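Teaching the arm by hand: button box task, start to finish

Quick writeup because I keep getting asked the same stuff in the hallway. This covers recording demos for the button box job on the Bright bench. If you want the Grorneck cell, different page, different gripper, ask Subira Odera.

What you're recording: arm comes in, goes to one control on the box, does its thing, backs off. One control per demo. Don't get fancy.

Before you start

Arm powered, brakes off, nobody leaning on the table. E-stop where your left hand can get it without looking. Open the Dundex recorder and make a new session. Name it task first, then your initials. Not "test". We have so many folders called test.

Put the mat down flat. Box goes on the mat, not the bare table, it skates otherwise. Check the knob is back at its start position. Every demo, same start. I forget this constantly and then half a session is useless.

Pick your mode

Two ways to do it.

Hand guiding: you hold the forearm and walk it through. Good for the long reach in. Bad for the last bit, because your hand pushes the fingers off line and it blocks the camera too.

Remote: leader arm, you sit back and drive. Better for anything with contact. Feels laggy the first ten minutes, then you stop noticing.

I do hand guiding only to find a decent path, then throw that away and record everything on remote. Mixing the two in one session makes a mess of the speeds. Rhona Tennant mixes them and gets away with it. I can't.

Recording one demo

Set gain on the leader to 2. Higher is twitchy near the box.

Start from home. Hit record, wait a beat, then move. If you move before the recorder is running you loose the first chunk and the playback jumps.

Come in low and from the side. Fingers open. Stop beside the control before you commit — a real stop, not a slow roll. The pause gives you a clean place to split approach from contact later. 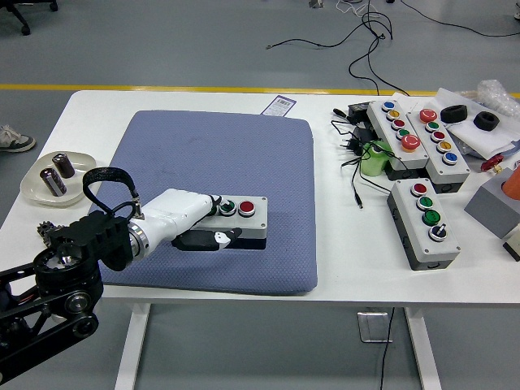

Gripper beside the black knob, left end of the box. Green and red buttons further along.

For the knob: straddle it, close gently, turn from the wrist. Don't drag the whole arm round. If the box shifts on the mat you're squeezing off center. Stop, open, bin that one.

For the push buttons: close the fingers first and press with the tips. Straight down. Hold it a moment, lift straight up. If you come off at an angle you'll catch the bezel, and the model will happily learn that too.

Back off, return to home, stop recording. Mark it good or bad right then. Don't tell yourself you'll sort them after lunch.

Cable check

The sleeved cable loops up over the forearm. Look at it every few demos. If the loop gets tight when you roll the wrist, unwind to home before the next one. A pull on that connector cost us an afternoon in November.

How many

For the knob we ended up with 147 good ones and that trained fine. Your first session, aim for 19. Then stop and replay a few before doing more. If something's off you want to find out now.

Change things a little as you go. Slide the box, rotate it a bit, move the mat. Swap in one of the longer boxes with more buttons once the short one works. Leave the other parts out on the table too, whatever's there — plates, adapters, spare boxes. We cleared everything for the first batch and the policy got confused as soon as somebody put hardware back. Just keep the path to the box open.

Replay

Load a demo, half speed, hand on the e-stop. Watch the fingers, not the screen. You're looking for:

- a hitch right at the start (recorder was late)
- fingers touching the box before the pause
- wrist turning past the end of the knob travel
- box moving at all during a button press

Two bad ones in a row, go back and redo your start position. It's nearly always the start position.

Then export

Export, pick Zunbridge format, leave resampling off. Untick the rejects, the recorder keeps them in by defualt. Upload takes a while so kick it off before you get coffee.

Park the arm at home, gripper open, brakes on. Write your session name on the sheet by the door.

Still to add: the selector switch. Grip is different and my demos for it are bad. Will update when they aren't.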